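Table linen in shared rooms: washing, wear and water
Project report, Textiles and Everyday Life module
Fengying Xie and Clementina Leitão

1. What we wanted to find out

Lots of shared rooms use cloth on the tables. Cafes, clubs, meeting rooms, church halls. Cloths get washed a lot, often after hardly any use, and we wanted to know if that is needed. Also what the washing does to the cloth over time. Paper covers were going to be in the project as well but we dropped them in July, too much for one term.

Main question: how often does a table cloth really need washing, and what does it cost in water and wear if you do it every time?

2. Where we worked

Two places agreed to let us look at their linen. Lotlow, a community centre with three meeting rooms, and Kustemholm, a cafe with its own washing machine out the back. Lotlow sends everything out to a laundry called Sequeira. Kustemholm do their own, usually after 4 pm when the kitchen goes quiet.

Both places use green. Coincidence. Lotlow's are plain cotton, Kustemholm's are a cotton and polyester mix from Tivano and are a lot easier to iron.

3. Method

We kept a linen diary at both sites. Staff wrote down when a cloth went on, when it came off and why (spill, crumbs, smell, "just time"). We read the water meter at Kustemholm before and after the wash loads. Sequeira gave us their own numbers, which we could not check ourselves.

For wear we did a rub test with a block and a weight, 650 strokes on each sample, then held it against the window to look for thin spots. Not very scientific but its the same for every sample. Colour we compared by eye with an unwashed offcut, always in daylight.

Problem – the diary at Lotlow was kept in the kitchen and people forgot it. We moved it to the linen cupboard and it got better. The early pages are patchy and we left them out of the results. 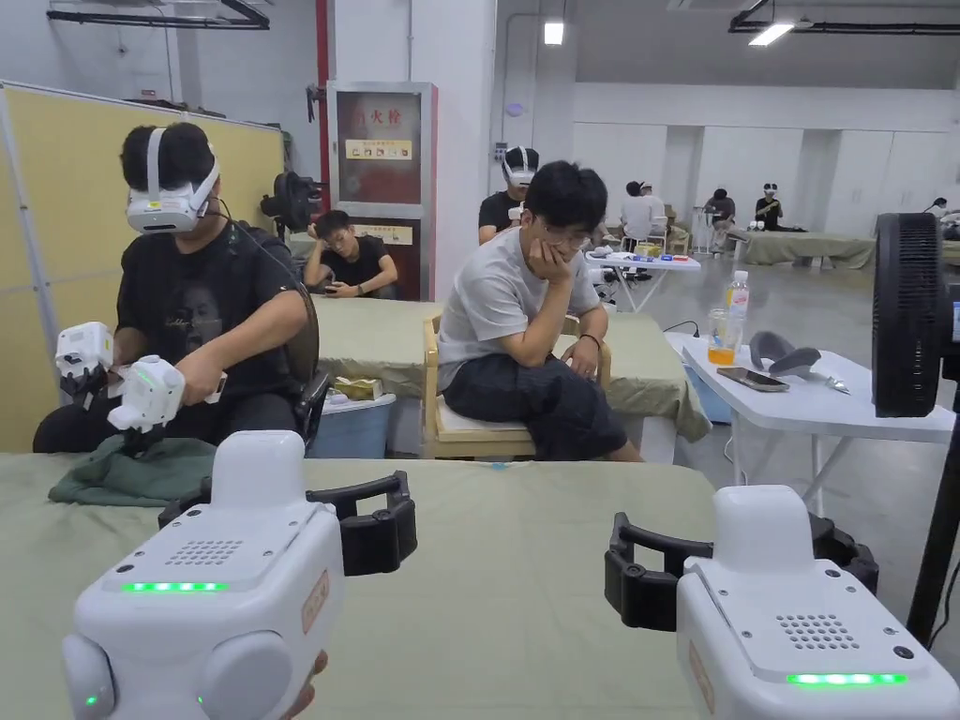
Fig. 1. Pale green cloth on the table, darker green one crumpled near the left end.

4. Results

Water first. Kustemholm used 2,382 litres on table linen over the diary period. Higher than we guessed. A good part of that was half loads, because they only own so many cloths and need them back on the tables the next morning.

Most common reason for washing was "just time". Not spills. At Lotlow this was very clear, cloths came off after short meetings where all anybody had was a glass of water. At Kustemholm spills matter more, obviously, coffee mainly, and beetroot soup when it was on.

Wear: the cotton samples went fluffy along the folds first. We had expected the middle to go, where plates and elbows are. The folds are pressed in the same place every time at the laundry and that seems to be what does it. The mixed cloth hardly changed in the rub test but went a bit shiny from ironing.

Colour: all the greens faded. Dark green looked worse sooner, but that might only be that you notice it more. Cotton faded unevenly, the mix faded all over. Staff at the cafe said they preferred the faded ones.

5. Cost

Sequeira charge by the piece. Lotlow have a linen budget of 2,000 a year in pounds, and that has to cover replacements too. If they skipped the "just time" washes we think they would have money left for a few spare cloths, which would also mean less rushing. We can't give an exact saving becuase of the missing diary pages.

6. What we would suggest

Shake and air after a dry meeting, wash only for spills or smell. Fold in a different place each time – thirds one week, quarters the next. Buy spares so the machine can run full. Cool wash for the dark greens. Dab coffee straight away with cold water, it made a big difference on our samples and hardly any on the old stains.

7. Things that went wrong

The rub block lost its felt halfway through and we had to redo table 2. One sample got thrown away by a cleaner. We also never sorted out a fair way of judging smell, we both have different noses. Clementina marked nearly everything as fine.

With more time we would weigh the cloths dry before and after lots of washes, to see how much fibre goes down the drain.

Diary sheets are in appendix A, rub test table in appendix B. Fengying did the water and costs, Clementina did wear and colour, the writing is both of us.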